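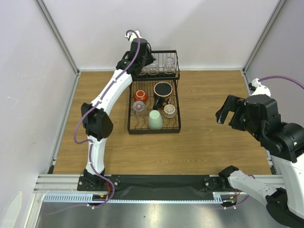
Cups, mugs and the black wire rack

Home | Kitchen | Galleries | Small Spaces | About

Posted in: Kitchen bits, Washing up, August galleries
9 comments | 2 shares

Right, I promised a dish rack gallery back when I did the cutlery drawer, and a few of you have been nagging me in the comments ever since (hello Wael Bouzid, I do read them all!). So today it's cups and glasses, and the black wire rack that holds them.

I should say first that I love a wire rack. I grew up with one of those solid plastic drainers in pale blue, always with a puddle in the bottom, and my mum used to tip it over the sink every night with a sigh. Wire lets the air get everywhere. I don't think I'd go back to plastic now unless somebody gave me a very handsome one.

The first picture, up at the top, is the one I keep going back to. Three clear glasses in a row up on the narrow back tier, and then the tray in front with all the odd ones on it - an orangey-red cup on its side, a big black mug with a tan rim, the mint green plastic cup turned upside down. I'm daft about that mint green. It looks so cheerful against black wire, and on a light brown wood top as well. If you're choosing a rack and your cups are a jumble of colours like these, go black every time.

A word on which way up. I'm firmly a rim-down person for anything without a handle, and I'll argue about it with anyone. My friend Jana Lindemann stands her glasses upright because she says the rims pick up marks from the wire, and she may well have a point with the thin ones, but then you get that little pool in the bottom and have to go round with a tea towel. Mugs I'm less fussy about. A heavy mug can stand however it likes as long as it isn't leaning on a glass.

Wavy wire is worth looking out for too, by the way. Straight bars are lovely for plates, but a small cup on straight bars will wander off and lie down the moment you put something next to it. The waves give it a dip to settle in. My own first rack was a Venley with dead straight bars and I lost 2 good tumblers to it before I gave in and bought another.
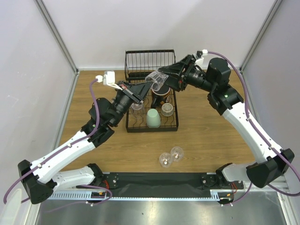 The order you fill it in makes a difference as well. I do glasses first, while the water's clean and hot, and they go at the back where I won't knock them with my elbow. Then plastic, which weighs nothing and can be tucked in anywhere, and the big mugs last of all, when I can see what room is left. Plastic does take ages to dry, I find - the glass is ready to put away and the plastic is still covered in drops. I give mine 30 minutes and then go over it with a cloth.

Cleaning the rack itself: hot water, washing-up liquid, an old toothbrush for the places where the wires cross. If you've got hard water like we have here in Drakden you'll want a splash of white vinegar too, as black wire shows up every bit of limescale. Dry it properly afterwards or the joins start to go. I do mine on a warm morning and leave it on the back step.

Somebody asked last time whether a two-level rack is worth it for a small kitchen. I'd say yes if you mostly wash cups, and maybe not if you're a big pan household, because pans always end up on the worktop anyway. Measure the gap under your cupboards first! I didn't, and I had to return one to McKinnon on the bus, with the wires poking out of the bag into a very patient man's knee.

Next gallery will be tea towels, so get yours ironed (or don't, I never have). If you've got a favourite rack, pop it in the comments and tell me which way up your glasses go.

Share this gallery | Older: The cutlery drawer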